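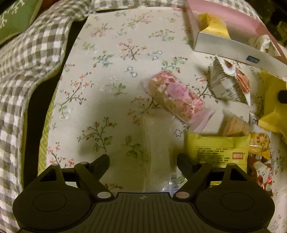
I spent most of this evening on my halfling bard, Julline, and I think she's finally ready for our November campaign! She grew up in Padier, a river town where everybody sings and very few people can swim, and she left home owing 45 gold to a ferryman. I went back and forth on her starting spells for ages - charm won out over sleep, mostly for the bargaining. Next up is Irby, her grumpy mule, who I've decided can carry 63 pounds and will complain about every single one of them.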